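3 min read

How to do a quick resource audit before you write a strategy

Most small firms skip this step and go right to the plan. Don't. You need one afternoon, a spreadsheet and whoever knows where the money goes.

Step 1. List what you have. People, skills, cash, contracts, equipment, supplier deals. Stop at 20 lines, more than that and you'll never finish.

Step 2. Score each line 1 to 5 on two things. Is it worth anything to customers? Could a rival get it by next July? Gut scores are fine for now, fix them later.
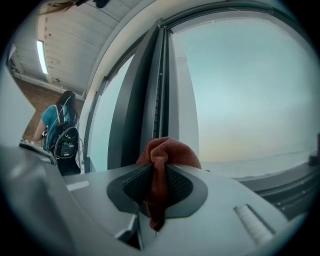 Step 3. Sort. High value and hard to copy goes on top. At Trimden we started with 16 lines and only a handful survived, mostly staff know-how and one long supplier deal with Macedo. Bit of a shock. The new warehouse scored teh lowest.

Step 4. Match spending to the list. Training budget, hiring, overtime. If your top line is people and your money goes to floor space, write that down in plain words and take it to the next managment meeting.

Step 5. Repeat once a year. Keep the old scores in the same file. Our 2022 sheet still gets opened when someone wants to buy something big.

Got two sites? Do a separate sheet for each. Merge after scoring, not before.

We use cookies to improve your visit. Accept / Manage settings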